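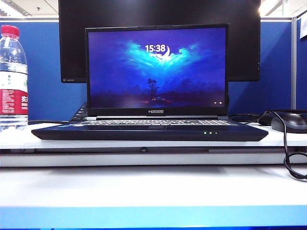 Slower than she thought it would be, but she could have watched all afternoon, Kanyarat Yensuk said on her way out of the Muno open day on Fri 28 February. Her son wanted to know if the arm could do his homework. Told no, not yet.

The Rotham office opened its doors to the public for the first time, and over 70 people came through, more than the sign-in sheet had lines for. Groups of 10 went in at a time. Each group got a short talk, then a demo of the arm doing desk work – reaching, gripping, letting go, going back to the start. Questions were allowed during, and there were plenty.

Most wanted to know how it learns. Agnese Toom, who ran the demos, told visitors the team has 3811 recorded runs so far and will need a lot more. A run gets saved even when it goes badly, she said.

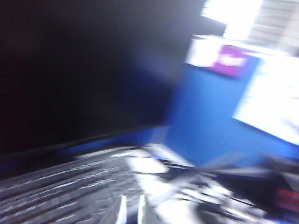

The wait between groups got long after lunch, and a few people left before there turn. Muno says it will run shorter talks next time and take names at the door.

Ayodele Oyewole asked about jobs, and got a fairly straight answer: the company has eight people now and is hiring in April, mostly for recording work. No experience needed, training is paid. Lertchai Hemmin asked about noise and parking on Barklow Street, was told to email.

A second open day is planned, date to come. Free, but kids under 10 must must come with an adult.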